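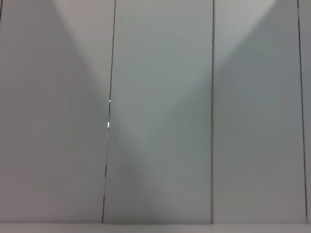
*Wall behind the sorting table. Left seam leans, middle seam is close to straight.*

**Ticket 1384: wall panels at sorting table, seams out of line**

**Opened by:** Anika Gallagher
**Assigned to:** Mei Rosenthal
**Location:** Mellholm, clothing sorting room
**Status:** Open, waiting on parts

**Problem**

The seam between the left and center panels is not vertical. It runs to the left on the way down, and there are small bright spots on the line near the middle. Lower down the seam has a faint reddish-brown tint. The seam on the far right also leans, the other way. Panels are the Gralis ones put in last July.

Second item, same ticket: the join in the tabletop. Knit items have been snagging on it during folding. Denim has been fine so far.

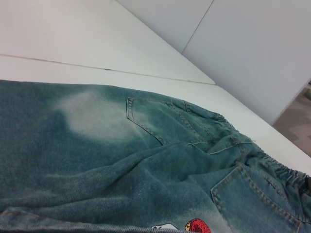

*Tabletop join, behind the jeans with the elastic waist.*

**Log**

9:10 a.m. (Mei) Pressed on both sides of the left wall seam. Center panel moves a little, left panel does not. Middle seam is tight. Wiped the tinted part with a damp cloth, no change.

9:40 a.m. (Mei) Ran a cotton sock along the table join. It caught in two spots. Tightened the brackets under the table and tried again, still catches in one.

10:15 a.m. (Anika) Please don't tape over the join. We tried that on the other table and the glue got on the clothes.

10:30 a.m. (Mei) OK, no tape. Ordered 3 panel clips and a join strip from Nakamura, part 3000.

1:20 p.m. (Anika) The jeans in the photo have a big pale patch on the back, left side. Logged as faded and moved to the seconds bin. Unrelated to the table.

**Next step**

Mei to refit the center panel when the clips arrive. Until then, fold knits on the other table.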